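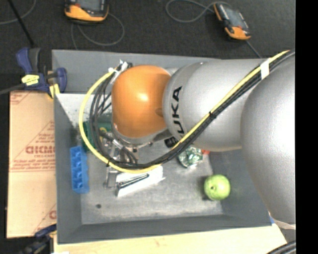

Ticket: shared calendar shows bookings one hour off
Opened by: Rosalind Villanueva, Gridham office
Assigned to: Juniper Pettigrew
Status: Closed
Product: Clelar room booking, synced to desktop calendars

Original report

Since the clocks changed in March, some of the recurring bookings for the two meeting rooms show one hour late in my desktop calendar. The Clelar web page has them at the right time. One-time bookings are fine in both places. I have restarted the computer and removed and re-added the calendar. No change. Two people missed the start of the supplier call because of this.

Reply, Juniper

Thanks. Please send me:
- the name of one booking that is wrong and one that is right
- who created each one
- the time zone in your Clelar profile (Settings, then Region)

Reply, Rosalind

Wrong: "Supplier call, Athanasiadis," created by me two years ago. Right: "Budget review," created by me last month. My profile has the correct time zone. I checked the one for the room as well and it matches.

Log, Juniper

Exported the room calendar to a file and opened it in a text editor. 400 entries. The newer recurring entries carry a named time zone. The older ones have a fixed offset, which is the winter one. The web page ignores the offset and goes by the room setting, so it looks right there. The desktop program reads what is in the file and puts the meeting an hour late for the whole summer.

Searched the export for the fixed offset. 32 recurring entries have it. All of them came over from Flema, the system we used before Clelar.

Tried first: changed the room time zone to something else, saved, changed it back. This was meant to rewrite the entries. It did not touch the imported ones.

Tried second: opened one booking on the web page, edited the title, saved the whole series. Exported again. Offset still there. Editing the title is not enough.

Tried third: opened the same booking, moved the start by 15 minutes, saved the series, moved it back, saved again. Exported. The entry now has the named zone. Rosalind confirms it shows correctly on her desktop after a sync.

Note for whoever does this next — turn off "Notify attendees" before the first save. I forgot on the third attempt and everyone on the supplier call got two emails. Sorry about that.

Reply, Rosalind

Supplier call is right now. Can you do the rest? I don't have edit rights on the ones other people made.

Log, Juniper

Did the remaining entries by hand with notifications off. Five belonged to people who have left, so I deleted those after checking with Rosalind. New export has no fixed offsets in it.

If a desktop calendar still shows the old time, remove the room calendar, close the program, open it and add the calendar again.

Closed August 11, 2024. Reopen if it comes back when the clocks change.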